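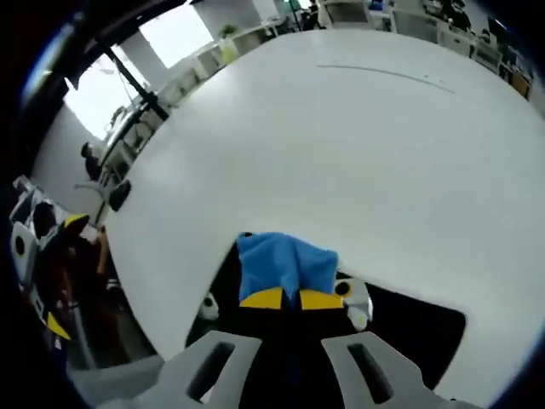

A round white table and a blue cloth.

Last updated: 27 July 2025

Café Skurnen is looking for 2 people for the breakfast shift, starting in September. You will prepare coffee, serve the guests and keep the tables clean. The shift is four hours, and you can choose three or four mornings in a week. Experience is welcome but it is not necessary, we will teach you everything in the first days. Please be friendly and come on time. We speak English in the kitchen, other languages are a plus. Meals are free during the work.

To apply, write us a short letter about yourself and bring it to the counter, or leave it in our mailbox at 994 Boiko Street. We answer to every letter.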